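Notebook > Video Production > Training Films
Search entries Go

27 March 2023

Sima script is down to 4 short chapters now, and I'm so much happier with it (the old narration ran 1,166 words, bless us). The client wants captions on everything, so leave room at the bottom of the titles.
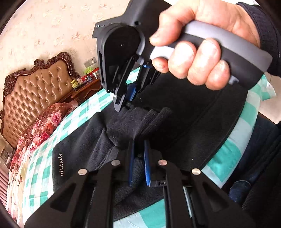 Sound next! Room tone still needs doing before the Huvari interviews, and please, somebody remind me to label the cards this time.

Recent entries
Woken voiceover notes
Udard storyboard, second pass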